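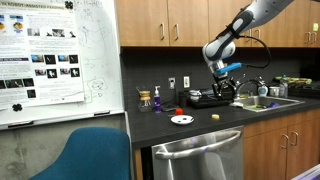

Section 2: Planning and budgeting before you order anything

I know, you want to get to the unboxing. So did I. But this is the section I wish I'd had when Lena Malinowski and I started putting an arm over a kitchen counter, and it will save you more money than any other part of the guide. Give it an evening with a pencil and a tape measure. Section 3 (mounting) and Section 4 (first power-up) both assume you've filled in the worksheet you'll build up as you go along here.

I'm writing for small labs and teaching kitchens with one arm, one counter and one person who has to sign for it all. If you're buying a whole row of these things, your numbers will look different, but the order of the steps still holds.

2.1 Write down the jobs first

1. On a blank page, list every job you want the arm to do in its first year. Use plain verbs. "Pick a mug out of the rack." "Pick up a piece of banana." If you can't write it as a verb and a thing, leave it off for now.

2. Next to each job, write the heaviest object involved, as it will really be lifted. A mug weighs one thing empty and quite another with coffee in it! Put the full mug on a kitchen scale and write down that number.

3. Next to that, write the smallest object. Small soft food is a different problem from crockery, and you may well end up budgeting for a second set of fingers.

4. Cross out anything that only one person wants and that person is leaving in June. (Ask me how I know.)

5. Circle your top two. Those are the jobs you buy for. Everything else is a bonus.

Note: Payload on a data sheet usually has to cover the gripper as well as the thing in the gripper, plus any bracket or attachment you bolt on. Weigh the lot together. Our first plan left the gripper out completely, and Bogdan Wysocka sent it back with one large question mark on it.

2.2 Measure the room

You need a tape measure, masking tape and somebody to hold the other end.

1. Measure the depth of the counter from the backsplash to the front edge. Do it at both ends, walls are rarely straight.

2. Measure from the countertop up to the bottom of the upper cabinets. Write this one in big letters. An arm that reaches the back of the counter easily in an open room may have to fold its elbow in a very awkward way to get under a cabinet.

3. Open every cabinet door and, if you have one, the dishwasher. Mark with tape where each door ends up. You'll want to know which doors the arm can hit and which doors can hit the arm.

4. Find the sink and measure to the nearest point of the faucet, including how high it goes. Tall arched faucets look lovely and are a real nuisance to plan around.

5. Mark every outlet. Write down which ones are already spoken for by kettles, chargers and so on.

6. Draw the whole thing from above on squared paper. It doesn't have to be pretty — mine looks like a floor plan for a shoe box.

Caution: Do not plan a mount that puts the base or the controller where splashes from the sink can reach. Check the protection rating of each part you're buying, separately. The arm, the gripper and the controller often have three different ratings, and the lowest one is the one you have to live with.

2.3 Choose where the base goes

You've got three real choices: on the counter, on a stand or cart beside it, or overhead.

On the counter is the cheapest and eats the most working space. In an ordinary kitchen I'd rule it out, you lose exactly the stretch you wanted to work on.

A stand or cart is what I'd suggest for a first system. You can move it when you discover you measured wrong (you will) and you can roll it away if you need the floor. The cart has to be heavy enough not to rock, with locking feet as well as locking wheels.

Overhead is great for reach and keeps the counter free, but you're now paying for a frame or a ceiling survey and possibly both. Get the building people involved before you get a quote, and ask them in writing.

To compare them:

1. Cut a strip of cardboard to the arm's maximum reach at the scale of your drawing.

2. Pin one end where the base would be and swing it around.

3. Check that your two circled jobs fall well inside the arc. I take 7 inches off the reach in real life and scale the strip to match, because the gripper has to come in at an angle and the last bit of reach is no use for that.

4. Repeat for each base position and keep all the drawings. You'll be asked about the one you rejected.

2.4 The budget sheet

Make one line for each of the following. Put a number on every line even if it's a guess, and write a G next to the guesses.

Arm and controller. Ask whether the controller, the cable between the two and the stop button are in the price. We had one quote where the cable was an extra.

Gripper. Ask about spare fingers and how long they take to arrive.

Adapter between the arm and the gripper. Small, dull, easy to forget. Ours came from Tudeo and held everything up.

Mount or cart. See 2.3.

Camera and camera bracket, if your jobs need one.

Computer. Check what's needed before you assume the old one under the desk will do.

Cable management. I put down $700 for clips, sleeves, a longer power lead and a proper power strip, and Lena laughed at me, and then we spent it. A cable that loops out from the wrist needs room to move with the arm, so you can't just tie it down tight and call it done.

Safety items and the risk assessment. If someone outside has to do the assessment, get their price now.

Training. Even one day. Put it in.

Things to pick up. Mugs, plates, racks, food. It sounds silly but it runs on all year, and food is a line that finance people always query, so give it its own heading and a sentence of explanation.

Reserve. I hold back $3000 on a single-arm setup and don't tell anyone what it's for until the arm is bolted down. If your total is much smaller or larger than ours you'll want to adjust that, but please don't set it to zero.

Note: Shipping on an arm can be a shock. Ask for a delivered price, to your door, including the return crate. Keep the crate if you have anywhere at all to put it!

2.5 Getting quotes

1. Send the same one-page request to every supplier: your two circled jobs, the weights, the drawing, the power you have available, and the month you need it by.

2. Ask for the price to be split by item. A single lump sum can't be compared with anything.

3. Ask what the warranty covers once you've fitted a homemade part to the wrist. Most of us will fit something homemade sooner or later, and you want that answer in an email.

4. Ask for a demonstration with your own objects. When we talked to Trilero I took along a box of our actual mugs, and it told me more than the brochure did. One handle was simply too thick for the fingers they'd offered.

5. Ask who answers the phone on the day it stops working, and what hours they keep.

6. Put the answers side by side. We used a plain spreadsheet, but Illura has a form for this that Bogdan likes better, and he'd want me to say so.

Caution: Don't sign for an arm until you've had the payload, the reach and the clearance under the cabinets checked by a second person who has the drawing in front of them. Returns on opened equipment are expensive when they're possible at all.

2.6 Plan the dates backward

Start from the day you need the first job working and count back. Allow time for delivery, then for mounting, then for the risk assessment, then for learning the software, which always takes longer than you want it to. If your money has to be spent by March, place the order in the fall. Adapters and brackets go on order the same day as the arm, never afterward.

If you share the kitchen with people who'd like to cook or wash up in it, agree on the hours now and write them on the wall. We do our longer runs on Saturday and everyone's much happier.

2.7 Before you go on to Section 3

Check that you have:

- your list of jobs, with two circled
- full weights, gripper included
- the drawing from above, with doors and outlets marked
- one chosen base position and the rejected ones on file
- a budget sheet with as few Gs as you can manage
- itemized quotes
- a second person's initials on the clearance figure

If one of these is missing, go back and get it before the delivery truck is booked. The mounting holes in Section 3 are drilled from the drawing, and I've patched enough of them to be a bit of a bore on the subject.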